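Still Dusting My Own Shelves

Magnus Gourlay sent me another robot clip in August with the subject line "your mopping days are over." They are not. I watched it twice, and then I went and mopped.

The chore this time is tidying: flowers, a shelf, a few odds and ends on the floor. Two arms on a rail, brick-pattern walls, two pots of yellow flowers that will never need water. I have a seven-year-old who could be bribed to do this.
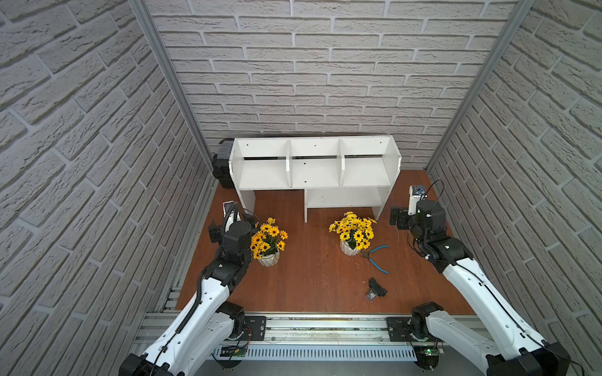 What counts as done?

Leite, the company Magnus keeps telling me to buy shares in, says its Dondska system handles "everyday household placement." Fine. Placement where? My shelves have mail on them, and a cat. The brochure lists 389 tasks, and I would trade all of them for one machine that can put away a fitted sheet. 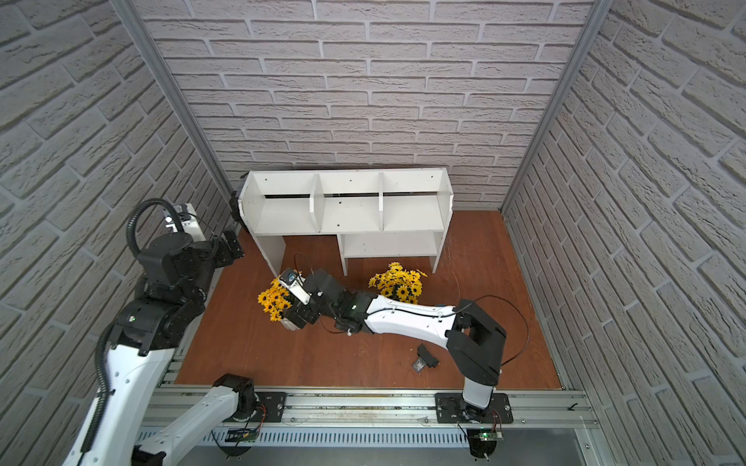
Then there's the price. The Prultevow lease is 600 dollars a month, with a 3-month minimum, and you supply the table. I pay a lot less than that for a cleaner who also brings in the packages.

Plants are where I'd really worry. Leaves bend and hide whatever is behind them, and up close it all goes to green mush.

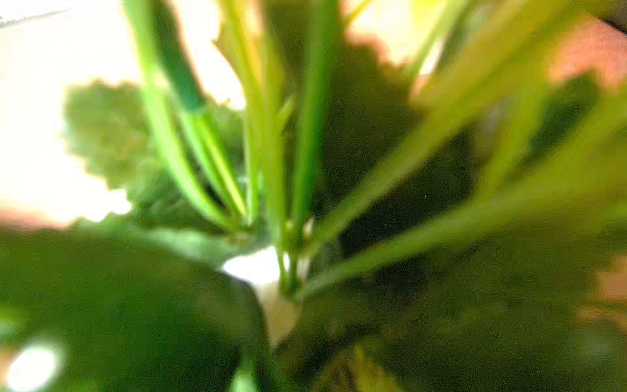 I'm willing to be talked around. Magnus says give it 3 years, but he said the same about the lawn mower, and that one is still in his garage.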